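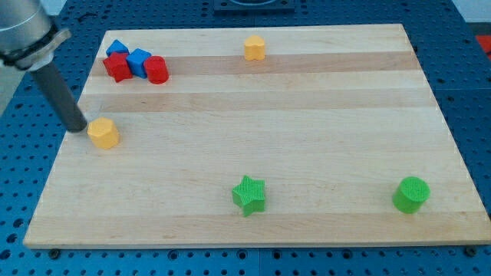 Subject: Re: [shop-arms] Tip compliance vs. table flatness on the pusher setup
List: shop-arms, the Hondmont shared workshop robotics list
Time: 9:40 pm

Replying inline to the earlier message, trimmed to the parts I can answer.

> I have the same class of arm on an aluminum breadboard and I am trying to do
> planar pushing with a plain rod. Two problems. First, my rod either floats
> above the surface and rides over the short parts, or it touches down and the
> arm faults on force. Second, the parts tip over when pushed instead of sliding.
> Are you pushing directly on the breadboard or on something else? And what
> clearance are you running at the tip?

Not directly on the breadboard. I tried that in July and gave up. The holes are the trouble: a printed part with any elephant foot on its bottom layer catches a hole rim and rotates about it, and the direction it rotates depends on where the rim happened to catch. I could push the same cylinder along the same line and get a different final pose every time.

The work surface is now a maple cutting board laid on top of the perforated table. It is a kitchen board, strips glued edge to edge. The strips vary in tone, with one noticeably darker stripe toward the far side. This matters for segmentation, see below. It does not seem to matter for friction as far as I can measure with a luggage scale, which is not very far.

Two things to check before you buy one:

Flatness. Put a straightedge on it in both diagonals in the store. The first board I brought home had a cup in it that I could see light under. The second was acceptable after a pass with a card scraper and a light sanding. No oil. Oil made the parts stick when starting from rest, and the effect changed over several days as it cured.

Height. The board raises your work plane, so every Z value you taught against the bare table is now wrong in the bad direction. Reteach before you run anything. I did not, once, and the rod has a mark on it.

On clearance: I run 2 mm at the tip, commanded, measured against the board at the center. Across the whole board the real number moves with the flatness error, so I sampled a grid of points by lowering the rod onto a feeler gauge, fit a plane, and add the plane offset to Z in the motion script. A plane is enough. I tried a higher order fit and it mostly followed my measurement noise.

> What is the rod? I am using a threaded rod with a nut on the end and it
> marks the parts.

Plain cylindrical rod, dark gray, rounded at the tip, held in a collar at the wrist. The collar is the Grindberg clamp type with the small flange. No gripper at all. Removing the gripper made calibration much easier because there is one tool point and it does not move. Lose the threaded rod. The threads ratchet against printed layer lines and you get stick-slip that looks like a control problem. I spent two evenings tuning gains before I figured that out.

The rounded tip is worth the trouble if you have a lathe, or a drill and some patience. If a Z error does put it on the wood, it skates instead of digging in.

> Tipping: parts are 3D printed, mostly tall.

Make them shorter or push lower. The contact height has to stay under the point where friction at the base can tip the part, and for a uniform prism that is set by the base width and the friction coefficient. With the rod vertical the contact line runs up the whole side of the part and you get little trouble. With the rod tilted, contact moves to one end of that line. Mine comes in at an angle for reach reasons, so I lean it such that the contact lands near the base when pushing in the common direction, and I avoid long pushes the other way. That is a limitation of where I bolted the arm down and I have not fixed it.

My part set is cubes, cylinders, stars, an octagonal prism and a lobed one, in red, blue, green and yellow. All printed from the Siddiqui block files. The stars are the hard ones. Push into the notch between two points and the part tracks very well. Push on a point and it spins off the rod. The cylinders roll around the rod contact if you are off center at all, so I correct laterally more often on those.

Clusters are the other hard case. Once parts are touching, pushing one moves its neighbors, and my script has no model of that. It picks the outermost part and pushes away from the group centroid. Crude, but it separates small groups.

On segmentation: yellow on maple is poor. The darker stripe is closer to my yellow than I would like, and hue thresholding alone gave me false blobs there. I take a background capture with the board clear and difference against it, then threshold. If I were printing again I would skip yellow.

Last long run was 1,084 pushes at 15 mm/s, with 66 logged as failures. Failure means the part ended outside tolerance or went over. Most were stars. I can post the log if anyone wants it; it is a plain CSV with start pose, end pose and push vector.

> Does the board shift?

It did at first. It rests on the table and a hard push near a corner would walk it. Thin rubber shelf liner underneath stopped that, but it compresses slightly, so do the plane fit after the liner goes in. Stops screwed into the table holes would be better.

One question back to the list: has anyone used the Hunedico wrist force sensor with a long tool like this? I would like contact detection at the tip, but I suspect rod flex will swamp the small readings.

--
shop-arms archive and unsubscribe instructions are on the Hondmont workshop page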